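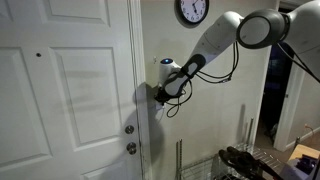
Samira Yammine wrote in to ask whether she really had to redo the gripper calibration every time she changed the finger pads, given that the Wuno manual says the arm "adapts." My answer is yes, and I would be suspicious of any manual that uses that word.

What follows is how I set up a two-finger gripper for handling small plug-in devices at a wall outlet. It's a dull job and a good test, which is why I like it. An outlet doesn't move, so if the fingers land in the wrong place you know whose fault it is.

Before you start

Power the arm down and look at the cable. I mean all of it, from the wrist back to the base. Loops hanging under the forearm are fine as long as they can't catch on anything when the wrist turns. A doorknob will catch them. So will the posts of a wire shelf. Turn the wrist slowly by hand through the full range you plan to use, if your arm lets you, and watch where the slack goes. People tie it up tight to make it look neat and then wonder why the connector works loose.

Setting the pads

1. Take the old pads off and clean the finger faces. Leftover adhesive will tilt the new pad.

2. Fit the new pads and close the gripper on nothing. Hold a flashlight behind it. If you see light at the tips and none at the base, one pad is on crooked. Do it over.

3. Run the zero routine. The Banetti controller I use has a button labeled "quick zero." I don't trust it. It gave me a different answer on three tries in a row, with nothing touched in between. Use the long one.

4. Set the grip force low. The slider on mine goes to 519, in units the maker has never explained to me, and I start at 200. If a smooth plastic housing slips at that setting, go up a little and try again.

Teaching the approach

Bring the gripper in at low speed and stop short of the device. Check it from the side as well as from the front. From the front nearly everything looks lined up. A gripper's own shadow on a pale wall can also fool you about how far off the wall it is, so move your lamp and look again.

Close the fingers on the housing, not the outlet plate. The plate is held on by very little and it will crack. Then save the pose, back off, and come in again from a different start point. I repeat this 7 times and want 6 good ones before I'll leave it running with me out of reach of the stop button. Some people are happy with one. I have seen their outlet plates.

If the device has an indicator light, don't use it as proof of anything except that it has power. It says nothing about whether your grip is any good.

Looking after it

Wipe the pads when you finish for the day. Textured ones hold dust and start to slide long before they look worn. Prodia sells a spray that is supposed to bring the grip back. I bought a can, and a damp cloth did the same job.

Write down the force setting and the date on tape and stick it to the base. Mine says 4 August 2023 and I've gone back to it more often than to the log file.

Comments

Kári Toft
Quick zero works fine on mine. Are you letting the motors warm up first?

Hanne Kragh
I did let them warm up and I got the same drift he describes. Long routine only for me now.

Védís Arnardóttir
What lamp do you use? My shadows are so hard I can't see the pad edge at all.

Kári Toft
A sheet of baking paper over the lamp helps with that - keep it well off the bulb, obviously.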